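Wire sagging behind a heavy framed portrait, hung from D-rings
Community Help > Framing, Hanging and Display
Posted 14 Nov 2024

gessoandgrit

I have an oil portrait on cradled panel in an Arkwood float frame, going into a group show in December. Framed weight is 308 oz on a postal scale, so a bit over 19 lb. The gallery requires wire on everything, no sawtooth hangers. I put D-rings on the side rails a third of the way down and ran coated braided wire between them. When the piece hangs on a single hook, the top of the frame tips forward off the wall and the wire has gone slack enough since last week that the hook shows above the top rail. I have retied it 2 times.

Things I have already checked: the D-ring screws are tight, the rails are not split, and the wire is the Minhas plastic-coated kind, size 6 on the package. The knot is a loop through the ring with the tail wrapped back along the main wire.

Is the wire too light, is the knot wrong, or are the rings in the wrong place? I would like to fix it without drilling new holes in the rails, but will if I have to.

plumbline_studio

You probably have two separate problems.

The slack is the knot. Coated wire is slippery, and a single pass through the ring lets the coating creep under load. Pass the wire through the ring, go around and through again, then pull the tail down through the loop you just made so it locks against itself. After that, wrap the tail along the main wire in tight turns, touching each other, for at least 3 inches. Set the knot by pulling on the wire with both hands before you hang the piece. Most of the creep happens in that first pull. If it still slips, switch to crimp sleeves sized for the wire. Use a real crimping tool on them, as ordinary pliers flatten the sleeve without gripping.

The tipping is ring height plus slack. A third of the way down is normal, but if the wire bows up nearly to the top rail you have left too much length in it. On a float frame the weight also sits farther off the wall than on a flat molding, which makes the lean worse. Moving the rings up to a quarter of the way down brings the top in, but then the wire has to be shorter so the hook stays hidden. Put bumpers on the two bottom corners only if the lean is already small, because they push the bottom out and square the piece to the wall.

Wire size numbers are not consistent between makers. Read the pound rating on the package and ignore the size. I want a rating well over the framed weight, since a wire at a shallow angle carries more tension than the picture weighs. At a very flat angle each side can see more than the full weight.

If the show allows it, ask for two hooks spaced apart. That steepens the wire at each end, keeps the piece level and stops it walking when people brush past.

Lalirura_frames

Check the rings themselves too, which the first reply skips. A narrow single-hole D-ring can pivot on its screw until it lines up with the pull. If yours were mounted pointing straight up, they have rotated inward since you hung the piece, and that alone gives you slack. Angle them toward the hook before tightening. For this weight I would use two-hole strap hangers with pan head screws.

Washers under the screw heads are a common fix and only sometimes a good one. If the hole in the hanger is oversized for the screw, a washer helps. What matters is the fit of the hole and the condition of its edge.

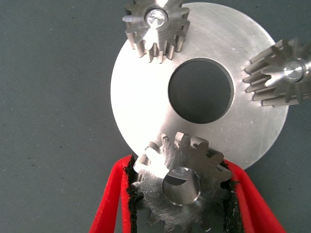 A stamped washer or ring from the hardware bin often has a burr on one side, and if the wire bears on it, the burr cuts the coating first and the strands later. Run a fingertip around both edges. What you want is closer to the brushed disc with the gears, where the center hole has a thin bright chamfer and the rim is slightly beveled. If your hardware has a sharp edge, knock it down with a fine file or turn it so the burr faces the wood.

I have used Cekulel strap hangers on pieces a little heavier than yours with no trouble, but any two-hole type will do.

gessoandgrit

Rings had rotated, both of them, the left one more. I turned them toward the hook, retied with the locking knot and took out the extra length. Hook is hidden now. It still leans forward slightly at the top – I can live with it, but I will email the gallery and ask whether they hang on two hooks. Strap hangers are ordered for the next one.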